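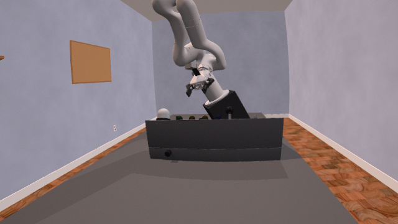 **When is a robot cell safe enough to start work in?**
When a risk assessment has been made for the exact task, the measures it asks for are in place, and a responsible person has checked them and signed the record.

# Chapter 4: Rules Before Motion

The answer is short, but each part of it needs some pages. Many students believe that safety is bought together with the robot. The maker delivers an arm with a stop function and a thick manual, and it is easy to think the work is finished. In the language of the standards, an arm alone is only *partly completed machinery*. The arm, the tool on its flange, the part it carries and the place where it stands form the robot system together, and it is the system that we must judge.

## 4.1 Three kinds of documents

A **law** tells you what you must reach. A **standard** describes an accepted way to reach it. A **house rule** is written by the company for its own floor, and it may be stricter than the other two but never weaker.

For industrial robots the main standard is ISO 10218. Part 1 is for the people who build the robot and Part 2 for the people who integrate it. The technical specification ISO/TS 15066 adds guidance for work where persons and robots share a space.

We will follow one case through the chapter. The firm Stalwood packs small parts for kitchen equipment and wants to use an arm on a counter. The integrator, Rindon, first tests every motion in simulation, with a program called Nodeo. The house rule at Stalwood says that a new motion must run 100 times in simulation without contact, then 50 times on the real arm at reduced speed, and then 10 times at working speed with the guard closed.

Please note what the simulation can give and what it cannot. It can show reach, joint limits and collisions with objects that somebody has put in the model. It knows nothing of a cable left on the floor, or of a person who leans over the counter to pick up a dropped part – unless these are modeled too.

## 4.2 The first entry in the record

Stalwood keeps one record for each cell. The first entry for our case reads:

> Cell: Leblanc. Date: 24/08/2018.
> Task: pick small parts from counter, place in tray.
> Tool: two-finger gripper.
> Open points: pinching between fingers; reach of elbow toward the walkway; restart after a stop.

The entry names the task before it names any danger. A hazard list written without a task becomes too general, and the reader cannot use it. In Section 4.3 we take the three open points one by one, beginning with the fingers.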